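Posted in: Your Town > Schools & Learning
14 comments | 40 shares

Free pencils and a tidy desk – the Abugri stationery swap is back

If your kitchen table looks anything like mine in January, you'll be glad to hear that the stationery swap is on again at the Abugri reading room. Doors open at 10am and it runs until the tea urn is empty, which last year was well before lunch!

The idea is simple enough. You bring the pens, pencils, brushes and notebooks you never use, and you go home with ones you will. Last year 177 people came through the door (I was one of them, and I left with far too many rubbers) and 81 boxes of bits and bobs found new homes. The leftovers went to the after-school club on Skodov Lane.

New this time is the desk corner, where you can get a bit of help setting up a homework spot that doesn't take over the whole house. I popped in for a nosy while things were being set out and came away wanting to redo my own. A bright yellow pot full of pencils and brushes cheers up a grey tabletop no end, and a dark blue book further along makes the whole thing look quite studious. 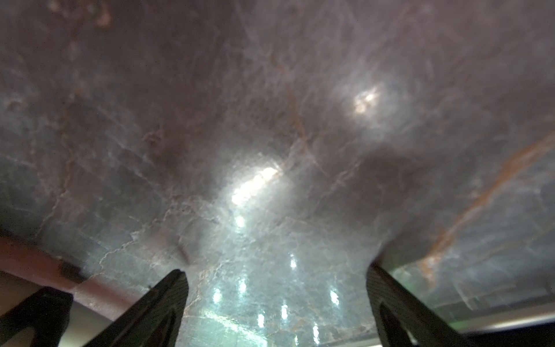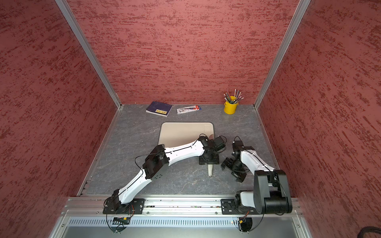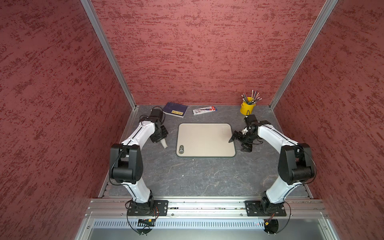

At the desk corner, with its grey marble-patterned top.

The advice I'm taking home is to keep the things you use every day standing up in one pot at the back and leave the middle clear for working. I've always had mine in a drawer, where they roll about and vanish behind the takeaway menus. My daughter says hers will stay in her school bag, thank you very much, so we'll see how that goes.

Dridik, the card shop by the bus station, is giving 17 packs of coloured pencils to the raffle, and Sunent Café is doing the cakes again – the lemon one goes fast. Raffle tickets are 40p each and you can buy as many as you like.

A few bits to know before you come. Paint is fine if the lid is on tight, but no glue and no scissors please. Felt tips should be tried on paper first, as last year there was a whole carrier bag of dried-up ones and somebody had to sort through it. Entry is free, there's a ramp at the side door, and prams can go in the hallway.

Last updated: 4.15pm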